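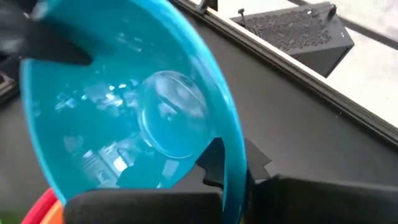
Tshepo Ntuli runs the robotics club at Drulimlow, which meets after lessons and has over 61 members on its books. This term's project is nesting bowls. The arm has to pick up one bowl, carry it to another and let go without knocking anything over.

"People expect something grander," Ntuli says. "Then they try to write the program for it and they stop asking."

The club began in April with 2 teams and now has 7. Each team gets the same arm and the same table, and writes its own routine for where to grip and when to open the fingers.

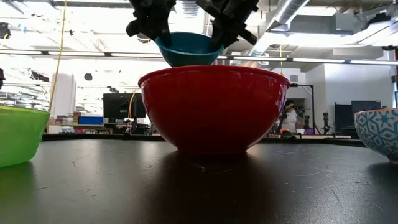
The teal bowl held above the larger red one.

Ntuli says the rim is the hard part. "A bowl is wider at the top than the fingers want it to be. You hold one side and the other side dips. Most teams lose their first week to that."

The teams keep a shared log, which had reached 700 attempts when we spoke. Failed runs go in with the rest. Ntuli asks for a line on each – which bowl, which grip, what happened – and reads them all.

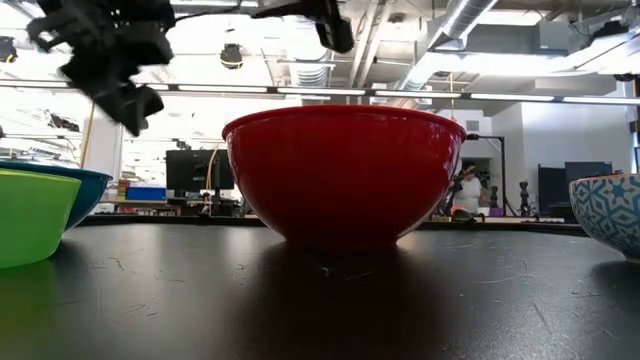

"Shiny bowls are awkward too," he says. "The lights show up in them and the software takes that for an edge. One team, Volska, spent days on it."

The clubs at Motaung and Jakport have been sent the rules, and Ntuli would like to hold a joint round. He has not settled on a date.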